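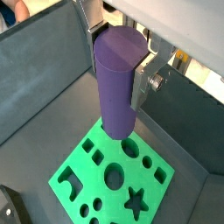
Cilindro morado sobre el tablero verde de encajes.

Usamos cookies propias para recordar sus preferencias de lectura. Aceptar | Configurar

Lista de coordinación de talleres escolares — Colegio Riltura
Asunto: Re: Plazo de entrega para la muestra de escultura

Estimadas familias y estimado profesorado:

En respuesta a la consulta recibida en esta lista, que se reproduce a continuación, la Coordinación de Actividades comunica las condiciones definitivas de participación en la muestra escolar de escultura de mayo.

> Buenas tardes:
> En la circular anterior no queda claro si el alumnado de primer ciclo
> puede presentar obras hechas en pareja ni si se admiten piezas
> pintadas. Rogamos también que se confirme el lugar de entrega.
> Un saludo cordial,
> Representación de familias, primer ciclo

Se admitirán obras individuales y en pareja. Cada participante podrá presentar un máximo de 2 piezas, pintadas o sin pintar, acompañadas de una ficha con título, curso y materiales. La entrega se hará en el aula Haworth, en horario de tarde. El año pasado se recibieron 68 obras y hubo que rechazar varias por falta de ficha.
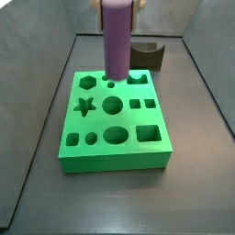

El tema de esta edición es «Volumen y hueco». Se pide al alumnado que trabaje la relación entre una forma llena y el espacio que la rodea o la recibe. Sirve como punto de partida algo tan sencillo como un cilindro morado suspendido sobre un bloque verde con cavidades: dos cuerpos lisos, de colores muy distintos. No se valorará el parecido con ningún modelo.

Las obras seleccionadas se trasladarán a la sala Serora, que el curso anterior recibió casi 853 visitas durante la muestra. El traslado corre a cargo del centro —no es necesario aportar embalaje—.

Atentamente,
Coordinación de Actividades
Colegio Riltura

Comentarios (3)

Familia de 2.º B: Gracias por la aclaración. ¿La ficha puede ir escrita a mano?

Coordinación: Sí, siempre que resulte legible.

Taller Sotham: Nos queda arcilla blanca del trimestre pasado, a disposición de quien la necesite.

Contacto: Secretaría del Colegio Riltura | © Colegio Riltura | Volver arriba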